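Stolley Laboratory Skills Program
Unit 4 Handout: Dishes, Sticks and the Color-Matching Layout

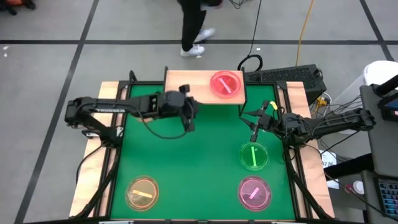
Figure 1. Four round petri dishes with one stick in each, set out on a green work surface and a raised wooden board.

Purpose of the unit

Students in this unit practice laying out small items in shallow dishes, recording where each item stands, and returning the work surface to its starting state. The exercise comes before the Cokine sorting module and uses the same vocabulary. Students who have not finished the reading for Unit 3 should do so before the bench session.

Terms used

Dish: a round, shallow petri dish. The color of the dish is its name for the whole session.
Stick: the small colored piece placed in a dish. A stick is recorded by its own color, even where it resembles the color of the dish.
Board: the raised wooden plank along the top edge of the work surface. A dish on the board is recorded as "upper."
Surface: the green area below the board. A dish here is recorded by side and by height.

Reading a layout

In Figure 1 the red dish is the only one on the board and is written "red, upper right." The green dish, on the right side of the surface, holds a bright green stick and counts as a close match. The orange and pink dishes are level with each other near the bottom corners, orange on the left and pink on the right. The orange dish holds a pale yellow stick and is therefore entered as a non-match. Red and pink both hold pale or light pink sticks; the two entries must be kept separate on the Byun sheet.

The direction of a stick is recorded as upright, level or diagonal, judged from the near side of the table. The stick in the green dish is close to upright. Small departures from level or upright are ignored.

Bench procedure

1. Copy the assigned layout onto the Byun sheet before touching any dish.
2. Place the dishes first, then the sticks.
3. Lift a dish by its rim. Do not slide it across the surface.
4. Have a partner check position, color and direction, in that order.
5. Clear the sticks before the dishes and return both to the Forero tray.

Assessment

The layout record is marked out of 100. Eleven points are reserved for correct use of the terms above. A sheet with a missing dish entry is returned for correction and may be submitted again once.

Reading for the next session: Cokine module, section 4, "Layouts with an Empty Dish."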